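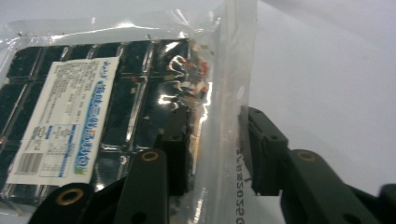
How long does nori keep once the packet has been opened? I bought a big pack from the Vetodo shop in Clesside in December and only got through a few sheets before I went off making sushi. The rest has been in the cupboard next to the oven since then. Mine is the kind that comes in a clear plastic bag with the dark sheets in rows under shiny film, and the small print on the white label isn't much help to me. It doesn't smell of anything bad but the last sheet I tried was chewy and tore when I rolled it. Is it still all right to eat, and is there any way to get it crisp again?
Asked by Feyisa, 3 answers

Eyerusalem Woldegiorgis
Chewy means it has taken in damp from the air. If there is no mould and it smells normal I would eat it. Hold a sheet with tongs over a low gas flame and pass it back and forth for a few seconds each side until it stiffens up. If you're on electric, use a dry frying pan. Don't walk away from it, it burns fast and then tastes bitter.
For keeping it, squeeze the air out of the bag, put that inside a jar or tin with a tight lid and move it away from the oven. You can freeze it as well. Let the bag come back to room temperature before you open it or you'll get water on the sheets.
Helpful: 30

clesside_cook
Just bin it, it's cheap enough.

Fluvdale1154
I'd go with the first answer. If it has lost its green and gone purplish or brown, the flavour will be poor whatever you do to it. Old sheets are fine torn up in soup or noodles, where it doesn't matter if they're soft. I get through mine that way and buy the smaller packs now.
Helpful: 3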